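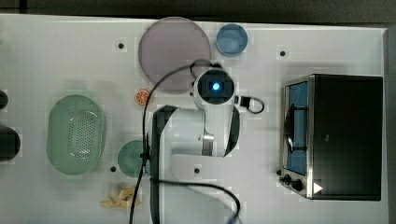
Unit 2: Setting Up a Small Kitchen
Ilari Ruotsalainen, Vumthorpe evening course

Sort before you store. Put everything out on one clear surface and group it by job: cooking, draining, serving, eating. Pans and spatulas stay together. Food never shares a group with cookware.

A colander counts as a draining tool, even if you also use it as a fruit bowl — pick one job and give it one home.
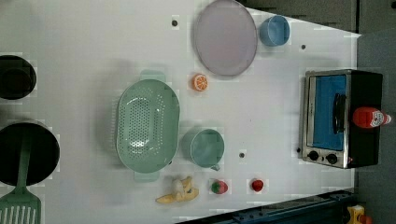

Araya objected to this in the April class, saying that a colander full of fruit on the counter saves a shelf and gets the fruit eaten. Fair point for a very small kitchen. Mark your choice on the plan.

Bottles come last. Measure the shelf height first and write it on your sheet. A ketchup-style bottle, like the red one with the white cap, can be stored lying down if the shelf is low. Check that the cap is closed.

Bring your plan to room 408. 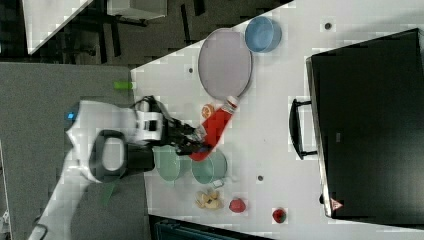
Plates go near the table, at a height everyone can reach. Stack by size, largest at the bottom. A big oval plate such as the lavender one sets the depth of the shelf, and a light blue bowl can go beside it.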